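Session 8 handout – looking after the hand-held gripper
Notes: Sunita Bhatt. Corrections to Zoltán please

Before you start. Power off, cable unplugged at the gripper end. Wipe both finger pads with a damp cloth, no solvent – it hardens the ridges. Check pads for splits at the tip. Spares in the Wodimach drawer.

Markers next. Must be flat and clean, no tape over them (glare). If a corner lifts, replace the whole marker, dont glue it back. 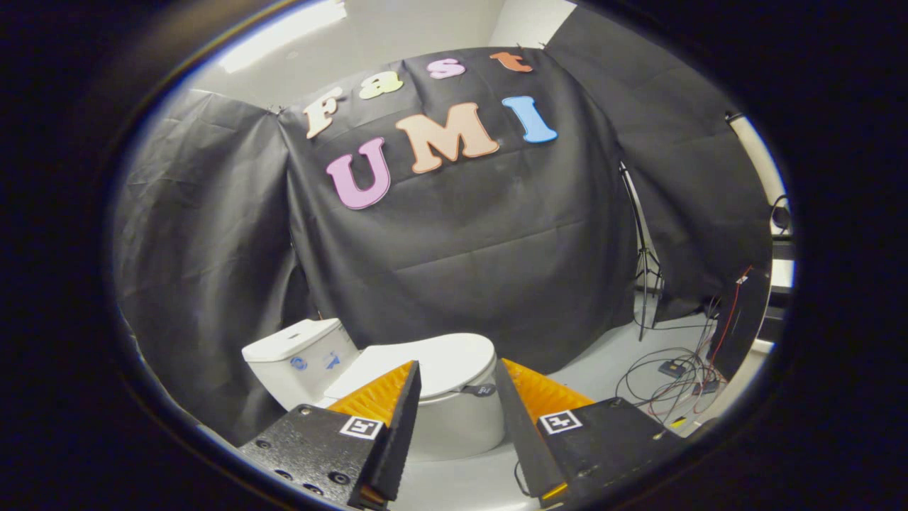
Then the screws on the finger mounts. Snug only, 2 turns past finger tight was what cracked Phúc's housing in March. Open and close 30 times by hand, listen for clicking. Any click – stop, take the finger off, look for grit in the slide.

Lens last. Blower first, cloth second. Re-do the calibraton if you moved the camera at all, even slightly.

Log sheet to Ladan by 11.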